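Bench notebook, Sunday

Started at 9:40. Nizar in from ten, Wycliffe after lunch. Goal for the day was to get both arms through the phone packing task without one of us holding the tray down.

Left gripper first. The reprinted housing went on with the same screws as before, but the left one needed reaming by hand, the printer is still laying holes undersize on that side. Fingers closed parallel after shimming with one layer of tape. I don't love the tape. Mafalda has a file with the slot moved over by half a millimeter and I'll print that during the week.

Right gripper is the old print, untouched. Checked backlash at the wrist by pushing on the fingertips with power on. A little play, same as in the September notes.

Zeroed both arms against the Eltitz jig. The left one lost its zero once after a power cycle, so do the jig check every time it comes up until we find out why. Suspect the connector at the base.
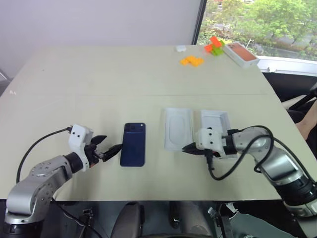

Order of the task is phone first, tray second. The left arm picks the phone up and sets it in the recess, then the two of them lift the insert together and lower it into the deeper piece. Nizar wanted to go straight to the insert with nothing in it. We tried it his way and the insert is so light that the fingers push it along the table before they get any grip, so I went back to loading the phone first. Phone starts face down, camera bump at the upper left, long side pointing away from us. Keep to that. The approach from the left is written for the long edge and I haven't done the other orientations. The blocks stay at the back by the window side and the phone box with them, both are for the next tasks and neither arm should need to go that far.

Cable loops: the right one stands up high over the arm and I'm worried about it catching when the wrist rolls. Wycliffe suggests a second tie point at the elbow. He'll bring the soft ties.

Runs in the afternoon: 13 attempts, 11 with the phone seated. Both misses were the left arm coming down too far toward the front, phone corner up on the rim. Lowered approach speed after the second one. Lifting the insert as a pair is still poor, the right side leads. Did not log those as runs.

Log file is at 1,951 lines, copied to the Citisix drive.

To do:
Print Mafalda's housing, left side only
Tie point at right elbow (Wycliffe)
Swap base connector, left arm
Match timing on the two-arm lift, ask Rosalie for her old script

Powered down 5:15.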